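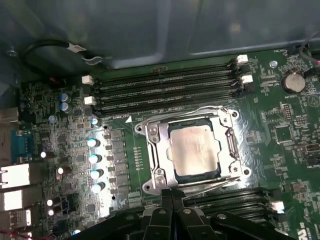 Grünes Mainboard im dunkelgrauen Gehäuse, Prozessor im Sockel

Von: Brenda Leiva
An: Liste Rückbau und Entsorgung
Betreff: Re: Freimessung Bauschutt Clellmont
Datum: 22.8.23

Hallo Hollis, hallo in die Runde,

das sind ja großartige Neuigkeiten! Ich habe den Bericht gestern Abend gleich zweimal gelesen, und vor allem der Teil zur Betonzerlegung hat mich gepackt (wer hätte im Mai gedacht, dass die Halle in Clellmont so schnell leer wird?).

Hollis Oyelaran schrieb:
> die erste Charge ist durch. 652 Gebinde gemessen, davon müssen
> nur 14 zurück in die Nachbehandlung. Der Rest kann nach der
> Freigabe durch die Behörde auf die Deponie Bratley.
> Frage an alle: Hat jemand Erfahrung mit Mischproben bei
> gestrichenem Beton? Die Farbe macht uns Ärger.

Zur Farbe: Ja, haben wir! Bei Bemero haben wir den Anstrich vorab abgefräst und getrennt beprobt, das hat über 60 Stunden Messzeit gespart. Die Späne bitte gleich vor Ort verpacken und eigene Begleitscheine dafür anlegen, sonst sucht man später ewig - ich spreche aus Erfahrung. Das Fräsprotokoll schicke ich gern herum, es sind nur vier Seiten.

Und noch etwas: Nimmt Bratley die Big Bags inzwischen auch ohne Innensack an? Auf dem Merkblatt von Sumampouw steht es so, auf der Annahmeliste der Deponie aber anders. Wir planen gerade die nächste Fuhre und würden uns das Umpacken gern ersparen.

Toll, dass es bei euch so vorangeht!

Viele Grüße
Brenda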